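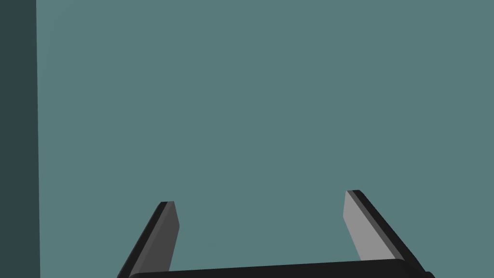 2020-10-12

今天又在模拟器里泡了一整天，晚上泡了壶茶坐下来，想趁还记得，把这些零零碎碎的事写一写。

先说最高兴的：Drultwood那个抽屉任务，我总算能一口气遥控做下来了！五月刚开始学的时候，手一抖，虚拟的夹爪就撞到柜门上去，整个场景跟着一颤，吓得我把手柄往桌上一丢，好像真砸坏了什么似的。现在想想挺好笑的，仿真里哪有什么东西能砸坏呢，按一下重置就又是新的了。可人的身体就是不信这个，看到两根手指直冲着墙过去，肩膀还是会先缩起来。

手腕视角我到今天才算真正看习惯。以前总爱切到旁边那个大视角，觉得整条手臂都看得见，心里踏实。后来Iseo组里的前辈劝我，说模型学的时候主要看的就是手腕上那一路，你自己要是靠别的视角做动作，它就会看到一个莫名其妙的决定：画面里什么都没有，手却忽然往左拐了。我当时嘴上答应，背地里还是偷偷切（惭愧）。今天下了决心，整个上午只用手腕视角，头半个小时真是难受，夹爪一转过去，眼前就只剩一大片青灰色，光溜溜的，没有纹路也没有缝，离得远还是近全靠猜。左边要是能带到一条深色的边，我就谢天谢地，至少知道自己歪到哪儿了。

慢慢地也找到点门道。靠近一面什么都没有的平面时，我不再一路推到底，先停一停，手腕轻轻左右摆一下，看那条边移得快不快，快就是近了。还有两根手指的明暗，我以前从没留意过，一边的内侧发暗，一边浅得多，转动的时候深浅跟着变，居然也能帮着判断手腕扭了多少。模型那么简单，几块平平的面拼起来的，看久了倒觉得有几分亲切，像小时候用硬纸板折的夹子。

这一批要交的是273条示范，Kikillow平台上显示我已经过了大半。每条做完要自己先回看一遍再提交，我现在回看得比以前仔细多了。上个月图快，有几条中间明明犹豫了好久，夹爪张着口停在半空，我也交上去了，结果全被退回来，附了一句“请勿长时间静止”。说来委屈，人想事情的时候手总是要停的呀！不过道理我明白，它学我的动作，连我发呆也会一起学去。所以今天我改成先想好再按开始，嘴里小声念一遍：张开，靠过去，对正，合上，往后拉。念出来真的管用，手也跟着顺了，就是隔壁房间大概以为我在背什么口诀。

下午有一段不太顺。有一条我明明对得很正，合上的时候把手却从指缝里滑了出去，连着三次都这样。我有点急，越急推得越猛，后来索性站起来去阳台上浇花，桂花开了，香得人什么脾气都没了。回来再试，发现是我合得太早，指尖刚碰到一点点边就扣了扳机。再往前送一小截，稳稳的，抽屉一下就拉开了。滑掉的那几条我没有删，单独存在一个文件夹里，想问问组里失败以后再补救回来的示范他们收不收。我觉得应该是有用的，谁做事不失手呢，学会失手以后怎么办，也是本事吧。

晚饭前收到Han那边发来的消息，说用前一批数据训练的策略已经跑起来了，附了一小段回放。我看了好几遍。它靠近柜子之前，会有一个很轻很轻的停顿，手腕往右偏一点点再回来，那分明是我的毛病！我从来没有教它这个，也从来没觉得自己有这个习惯，可是一看就认出来了，跟听见孩子学你说话的口气似的，又窘又有点得意。后来它拉抽屉没拉到底，停在半路上，我竟然对着屏幕说了声“再来一点呀”。

手腕还是酸，贴了块膏药，明天打算把手柄的灵敏度调低一格试试，椅子也该垫高些。平台上说这个项目往后要做到3000条，不知道分到我手里有多少，反正一条一条来。平面靠近的那几条我想重新录，角度换得多一些，别老从正前方过去，也从斜一点的地方进。

茶凉了，再去续一点热水，然后把今天最后两条回看完就睡。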